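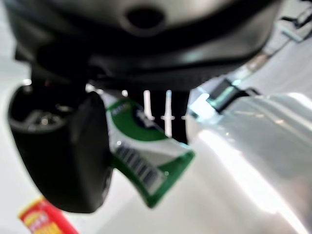 Wrist camera view with the green and white packet at the gripper finger.

Wrist camera: grasp check says "empty" when a packet is held

Posted by Ainhoa Miranda, 25th July

I look after the software for a small picking cell at Cullotbridge. One arm, one gripper, a camera at the wrist, mixed soft packets on a white surface. Planning and motion are fine. My trouble is with the step after the fingers close, where a small classifier looks at one wrist image and returns "held" or "empty". If it says empty, the arm opens and tries again.

It works well on boxes. On soft packets it keeps saying empty when the packet is in the grip. The image at the top is one of the wrong ones. The green and white packet is up against the black finger, and the classifier gave "empty" with high confidence. Everything in it is out of focus, barcode included, and the gripper body takes up most of the top of the picture. There is also a big shiny curved surface on the right with a strong highlight across it.

I trained on 1,866 labelled images from the same camera. Most were boxes and bottles. I have tried turning the exposure down and I have tried cropping out the upper third. Cropping helped a little. Exposure made no difference that I could measure.

Things I would like to know:
Is a single image after closing a sensible way to do this at all?
Should I mask the gripper, or does the network need to see it?
The barcode reader runs on the same image and gets nothing. Can that be saved in software?

The gripper reports finger position over the bus but I don't use it at present. The controller is a Senetti and I can read from it at 50 Hz.

Seo-ah Son

I would stop asking one image to decide it. You have finger position already and it costs you nothing to read.

What we run is in two parts. First, after the close command, read finger position until it stops changing. If the fingers have gone all the way to their closed limit, call it empty and don't bother with the camera. Thin packets are the awkward case, as a flat sachet may leave the fingers so near the limit that you can't tell. So treat anything close to the limit as "don't know" and pass it on to the second part.

Second, lift a few centimetres and take another image. Compare it with the one from just after closing. The camera moves with the gripper, so anything in the grip should stay more or less where it was in the picture, and the table and whatever is lying on it should shift. In your picture the red and yellow package at the bottom left ought to move after a lift and the green one ought to stay put. You don't need a network for that. Block matching inside a fixed window by the fingers is enough, and blur doesn't hurt it much as long as both images are blurred the same way.

On masking: yes, mask the gripper body. It looks much the same in every image and only gives the network something to lean on. Keep the finger, or at least the edge of it, as the contact is what you want it to learn. A fixed mask will do if the camera is bolted on properly. Redo the mask if anyone takes the camera off. Ours was knocked last October and we spent days looking for a fault in the model.

Highlights on shiny things do move when the camera moves, and they don't move the way the table does. Leave that right-hand side out of the comparison window.

On the barcode, no. Sharpening filters will give you nicer edges and wrong digits. Check what focus distance the lens is set to before you spend time on code. If it is set for looking at the table from the approach height, it won't be sharp at the fingers. We read codes from a second camera on the way to the drop point.

Ševčík

just get more data. 1866 is nothing, I had up to 2,000 per item type and then it was ok

Skulance

Agree with Seo-ah Son about using the finger position. One thing to add. Log the raw position and both images for every pick, with the controller's timestamp and not the PC's. On our cell the image arrived late and we were judging the grasp from a picture taken before the fingers had closed. It looked exactly like a bad classifier. Worth ruling out before you retrain.

More data might help as well, but only if it is soft packets. More boxes won't do anything for you.

Ainhoa Miranda

Thank you all. I checked the timestamps first and they are fine on mine. I have the finger position coming in now and will try the lift and compare this week. The lens is set for approach height, so that explains the barcode. I'll ask whether we can have a second camera.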